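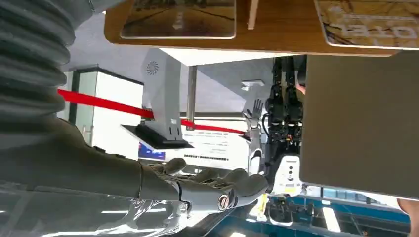
Hand camera stream in Lobo with rotation still at 0.

Sorting out your camera streams in Lobo before you record

I've set up Lobo on three different arms now and every time I've rushed the camera part and paid for it later, so I finally wrote my steps down. You'll need Lobo installed, the Vondamine driver running and a logged-in session on the arm. Have a cup of tea to hand too, the first calibration is slow.

Step 1: turn the hand camera the right way up

Open the Streams tab and click the hand camera. If the ceiling is off to one side or the floor is somewhere daft, change "rotation" in the stream settings and press Apply. Please don't rotate it in the viewer! The viewer setting is only for your own eyes, and the planner carries on reading the sideways picture. I lost a whole afternoon at Ditton to that one.

While you're in there, draw a mask over whatever part of the robot stays in view. For me that's the grey bellows sleeve and the forearm. Leave the fingers out of the mask, as the grasp checker needs to see them. If there's another robot behind yours, switch on "own arm only" as well, or the tracker may grab hold of the wrong hand (it loves an open hand with the fingers spread).

Step 2: line up the clocks

Each camera stamps its own frames and they never agree. Run the sync tool from the Tools menu, wave something in front of both cameras for a bit, and it gives you an offset. Mine came out at 167 milliseconds, big enough to ruin a handover. Copy the number into the "delay" box for the desk view, save, then run it again. You want the second result as near to zero as you can get.

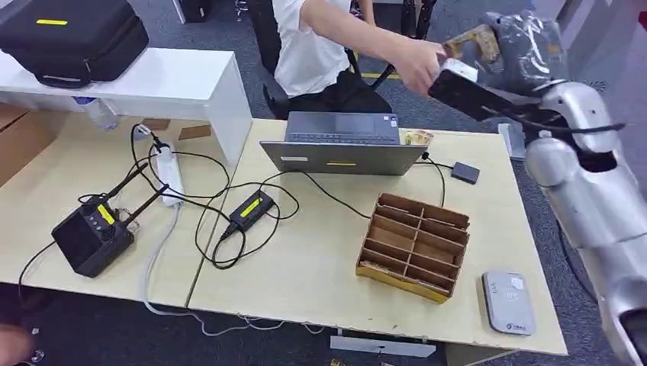

Person and gripper both holding the black device.

Moments like that one are where the offset matters. The release rule looks at the desk view to see whether a hand is on the object, and at the arm's force reading to see whether it's being pulled. If the two are out of step, the gripper either lets go early or hangs on like a toddler with a biscuit.

My release settings, for what they're worth:

hand_seen_ms: 287
pull_needed: low
open_speed: slow

Start with open_speed on slow, whatever the Pludametti guide tells you.

Step 3: set the tray zones

Choose Zones, then Add grid, and drag the corners over your organiser in the desk view. Nudge the lines until they sit on the dividers, and do it with the arm parked well clear. Label only the compartments you want to use and leave the others blank, the planner skips blanks. 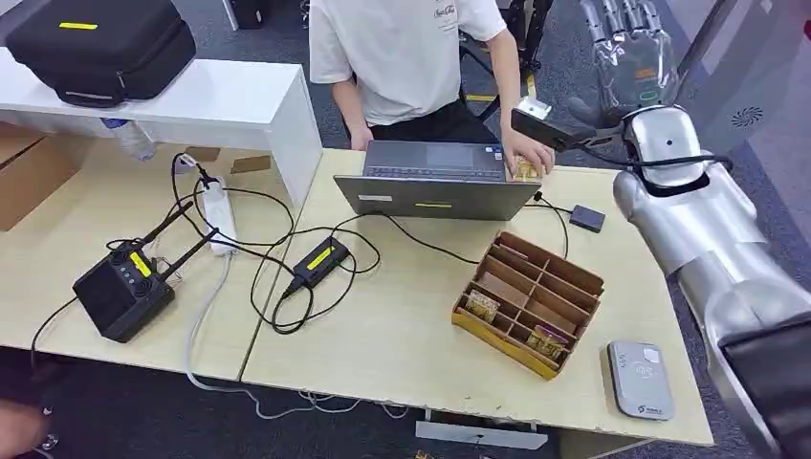 Two gold packets in the organiser, fingers up, one hand on the laptop.

Shiny wrappers are a pain, by the way. Gold foil catches the lights and the detector can see one packet as two, so I drop the exposure a notch on the desk view and raise "merge nearby" until the boxes settle down.

Step 4: do a short test recording

Press Record, run one pick and one handover, then stop. Open the log and check that both streams have the same number of frames. My last test had 1094 in each, lovely. If one is short, lower the preview quality first and only then start poking at the network settings.

Save the lot as a profile with File, Save profile. Lobo doesn't save the masks unless you tick the box, so tick the box.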